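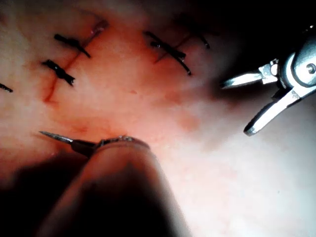 Speaker notes: House rules for robot suturing practice
Refugio Hinojosa, Sep 20, 2020

Slide 1. Greet the room. Explain that I speak from the Kelden training program and that our rules are local. They do not replace what your own hospital requires.

Slide 2. Why we wrote them down. In March we compared the habits of our two sites, Esar and Cavutcombe. We found 17 differences in how people teach the same stitch. Some are only taste. We kept seven rules, and today I will talk about three of them. Do not read the list aloud, it is in the handout.

Slide 3. Rule one: both tips stay in view. If one instrument leaves the picture, the other one stops. Say this slowly. Trainees agree with it at once and then forget it when the thread gets short.

Slide 4. Rule two: the needle. Hold it near the middle, close the jaws fully, and only then go into the tissue. The other instrument may support the tissue, but with light pressure. On the console you judge force mostly with your eyes, so look at how the tissue changes its colour and shape.

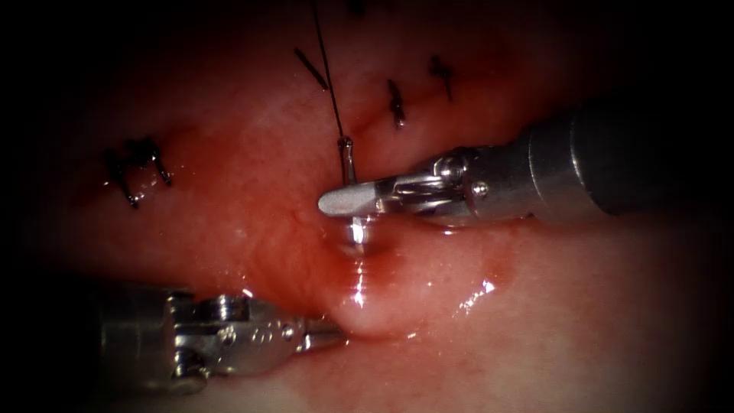 Needle held near the middle, point in the tissue, second instrument against the fold.

Pause here for questions. Somebody will ask about left-handed operators. Answer: same rule, the hands are exchanged.

Slide 5. Rule three: before you take the thread, look at where it goes. Follow it with your eyes from the tissue up. Older knots and cut ends are also dark, and it is easy to grasp the wrong one. Open the jaws beside the thread, wait a moment, then close.

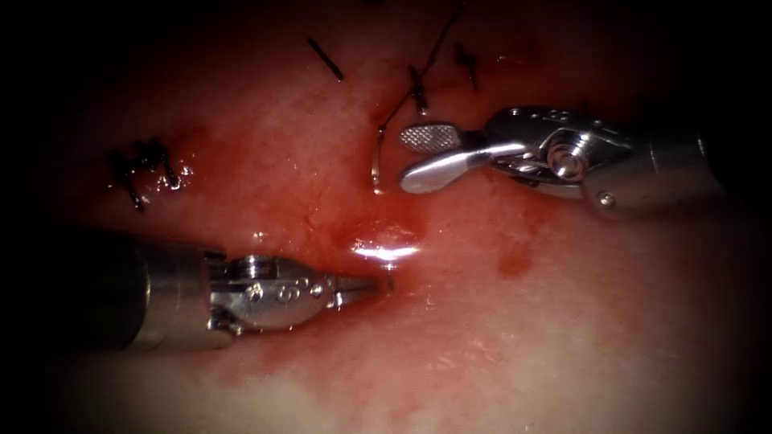
Open jaws just right of the hanging thread. Older knots are close by.

Slide 6. Records. Each practice session gets one line in the Esquivel log: operator, task, which rule was broken, if any. We write it the same day.

If time is short, skip slide 6 and go to the discussion. Handouts are by the door, please take one for your colleague also.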